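Accueil | Manuel | Chapitres | Exercices | Glossaire

Rubrique : Automatisation / Achats et investissement

Chapitre 3
Budgéter une cellule de préhension

Avant le devis, le besoin. Toujours dans cet ordre. Un bras, une pince, un logiciel : le fournisseur vend les trois ensemble, et l'acheteur pressé signe pour les trois. Mauvaise idée. La pince se choisit d'après les pièces, le bras d'après la pince et la charge totale.

Cas suivi dans tout le chapitre : l'atelier Szewczyk, objets décoratifs et petites séries. Responsable des achats, Adjoa Dankwa. Côté méthodes, Hemant Nishad. Demande de départ, une ligne dans un mail : « un robot pour l'emballage ». Pas de cadence, pas de masse, pas de liste de pièces. Classique.

Premier travail : l'inventaire des formes. Nishad sort 200 références du catalogue et les classe en familles. Boîtes, flacons, cylindres : facile, deux doigts parallèles suffisent. Restent les objets à col étroit, à nervures, à socle rond. Là le prix monte. Doigts sur mesure, garnitures souples, parfois un capteur d'effort. Où serrer ? Sur le col, on risque la casse. Sur le corps, le contact est irrégulier. Sur le socle, la prise dépend de l'orientation de l'objet à l'arrivée.

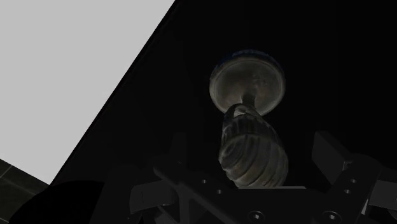 Deuxième travail : simuler avant d'acheter. Une licence de simulation coûte moins qu'une pince inadaptée, et on peut y tester l'ouverture des doigts, les angles d'approche, les collisions avec la table. Attention quand même. Le frottement simulé est un réglage, pas une mesure. L'atelier a donc prévu deux lignes distinctes au budget : simulation d'abord, essais réels ensuite, sur pièces de rebut. Ne jamais fusioner ces deux lignes, la seconde disparaît toujours au premier arbitrage.

Troisième travail : le coût complet. Le devis Holtton annonçait 3187 euros pour la pince seule. Manquaient la bride d'adaptation, les câbles, le jeu de doigts de rechange, la mise en service. Tadau proposait plus cher, doigts compris, mais délai de livraison en mars. Comparer les deux prix bruts n'a aucun sens ; il faut ramener chaque offre au même périmètre (voir tableau de dépouillement, fin de chapitre).

Postes oubliés le plus souvent :
- bâti et protections
- formation des opérateurs
- arrêt de production pendant l'installation
- pièces d'usure, à chiffrer sur 3 ans
- reprise du programme quand une référence change

Ce dernier poste mérite une section entière (3.4). Chez Szewczyk, les collections tournent deux fois par an. Chaque nouvelle forme demande une vérification de prise, donc des heures de technicien. Dankwa les avait mises en frais généraux, Nishad a demandé qu'elles soient rattachées à la cellule. Il a eu gain de cause et le retour sur investissement s'est allongé d'autant. Chiffre moins flatteur, mais utilisable.

A retenir pour la suite : périmètre, pièces difficiles, coûts récurents. Le cahier des charges type est traité en 3.1, les critères de choix d'une pince en 3.2. Apporter une calculatrice pour le 3.3.

Contact | Mentions légales | © Éditions Zatinura | Haut de page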